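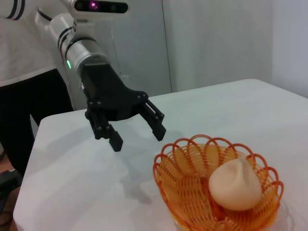

H. R. Tansley

The line from Eide to Trirbridge is 3,027 metres long by the old book and is levelled every seven years. It starts at a brass bolt in the footing of the Eide pump house, follows the towpath down the left bank of the Gusska, and ends on a cut mark in the lowest step of the chapel at Trirbridge. I had walked it twice before as the junior. In October I was sent to do it as the senior, with a junior of my own who had not yet been told to keep the staff out of the nettles.

The method has not changed. The instrument stands in the middle. The staff stands behind it on a known point, and you read it; then the staff goes forward to a new point, and you read it again. The difference between the two is how much the ground has risen or fallen. You do this all day. At the end you turn round and do it all the way back, and if the two answers agree you may go home.

We had rooms above the shop in Eide. The Ivum office paid for two nights and expected one of them back.

On the first morning there was mist on the water until ten, and I could not read the staff beyond thirty paces. We sat on the instrument box. The junior asked why the line was kept at all, given that the canal had been shut to boats for longer than either of us had been alive. I said that the bank held back the water from the lower fields, that the bank stood on peat, and that peat went down. Somebody had to know how far. The junior asked who read the results. I said that they were filed.

By noon we had reached the second milestone and the figures were good. I book in pencil, reduce at every change of station, and do not let the junior see my sums until the junior's own are finished. It is how I was taught, by a man who would hold out his book at arm's length, shut, until I had shown him mine. He had done the line four times. His handwriting was in the front half of the old book and mine, as a junior, was in the back, in the column for checks.

We closed on Trirbridge at twenty to four. There is a stone pillar across the lane from the chapel with a steel plate let into the top. The instrument locks on to the plate and always sits at the same height. It is the last station of the line and the only fixed one. From it you read the staff on the chapel step, and the reading should be the same every time, whatever the rest of the line has done. The old book gave it as 1,672 millimetres.

I read 1,702.

I read it again. I had the junior turn the staff about, wipe the foot, and set it down afresh on the mark. I took the instrument off the plate, cleaned both faces with a cloth, locked it on and let it settle. I had the junior read it, without saying what I had got. The junior said 1,702 and asked if that was right.

A change of 30 millimetres between two points on the same lane has three possible causes. The step has gone down, the pillar has come up, or one of the readings is wrong. Pillars on piles do not come up. The chapel was founded on gravel, according to the sheet, and had not moved in any earlier run. It might have started. I walked round it and looked for cracks. There was one by the north window, painted over, with the paint unbroken.

So I sat on the wall and went back through the old book.

The reading of 1,672 was the one from seven years before. I knew the page. It had rained, and the corner was soft. The run before that gave 1,701, and the one before that 1,701, and before that 1,700. Four times in the same hand, and then on the fourth the figure dropped, and in the column for checks, beside it, were my initials.

I remembered the afternoon fairly well. We were late, the light was going, and the last bus from Trirbridge left at five. He had read the staff and called the figure, and I had written it down. Then he had held out the book, open, which he had never done before, and told me to put my initials against it. I did not look through the instrument. His eyes had been bad that year. On the way home he had asked me to read him the number on the front of the bus, and I had taken it for a joke.

An error of that sort does no harm to the bank. The pillar is there as a check on the step, and the line itself comes in by another route. But the run had been passed as closed on a check that did not close, and passed by me. If the office at Ivum had compared it with the earlier runs they would have written to ask. They had not written. He retired the following spring and died the winter after, and they sent his tripod to the stores with a label on it.

The junior had packed the staff and was eating an apple on the chapel step, with one boot on the mark.

There is a form for this. It wants the station, the date of the faulty reading, the value booked, the value now believed correct, the grounds for the change, and the names of observer and checker. I filled it in that night above the shop, except for the grounds. Under grounds I first wrote that the observer's eyesight was failing. It was accurate. I rubbed it out, wrote ‘checker did not check’, and that was accurate as well and took up less of the box.

We levelled back to Eide the next day in clear weather and closed to two millimetres. At the pump house I held out my book, open, and the junior looked at it and then at me – and then asked to have the staff put back on the bolt, so as to read it properly before signing anything.

It took six minutes. The reading agreed with mine.

The form came back from Ivum stamped February 11, 2019, with a slip asking for it again in ink. I copied it out at the kitchen table and posted it on my way to the stores, where I had to draw a tripod for the spring work.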